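Prevari Sorting Cell > Set-up Guide > Section 3: Preparing the bay and the shift

3.1 Scope

This section covers the first start of the cell at a laundry or textile recovery site. It assumes that the Prellport controller is installed and that the Pirnus power unit has passed its insulation check. Staff who sorted by hand before the cell arrived will now load, watch and clear it. Read 3.3 with them before the first live shift.

3.2 Checking the bay

1. Set the mode switch to HOLD and remove the key.
2. Wipe the floor panel and the trim with a dry cloth. Do not use solvent on woven wall covering.
3. Check that the corner trim is seated along its full length.
4. Place a few garments in the bay by hand. Vary the colour and the knit.
5. Leave the bay, return the key and select VIEW. 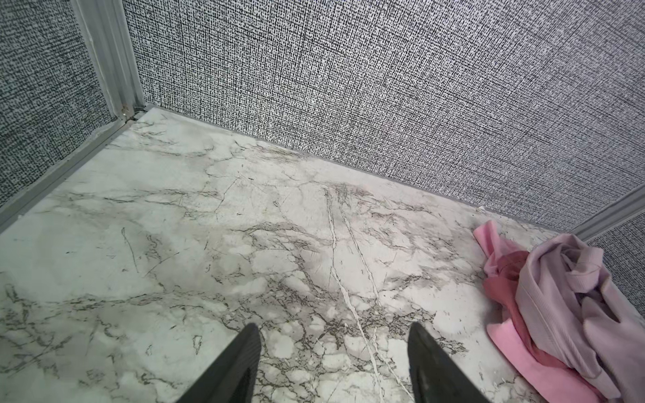 Floor finish has more effect on picking than garment weight. The cell compares each item with the surface under it, and a patterned panel gives it more edges to reject. On a marble-look floor with dark veining, pink and lavender items bunched in a corner, as they are here, are a useful first test: the colours stand apart from the grey, but the items overlap each other. Run the test with both items before moving to single ones.

Note: If you change the floor panel, repeat step 4 and save the result under a new name. The old profile will still load, without a warning.

3.3 Changes to the operator's work

The operator no longer lifts each item. The work is now loading, clearing stops and deciding on items the cell sets aside. Expect more standing and less reaching – plan rotation to suit. At the Ivanov site, 1,722 items went through in the trial week and 43 were passed back to staff, almost all of them tangled.
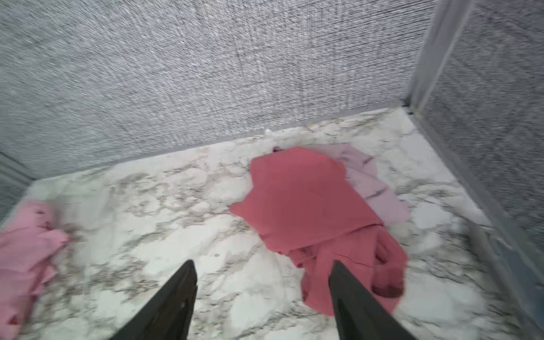
Agree in advance who may clear a stop. One trained person per shift is the minimum, and that person should not also be loading.

1. Press HOLD and wait for the amber lamp.
2. Remove the key and keep it on you.
3. Separate the items by hand.
4. Log the stop at the panel, with a reason code.

CAUTION: Do not reach past the fingers while the lamp is green, even if they are still.

Reason codes are kept for 100 shifts. They describe the load and must not be used to rate individual staff.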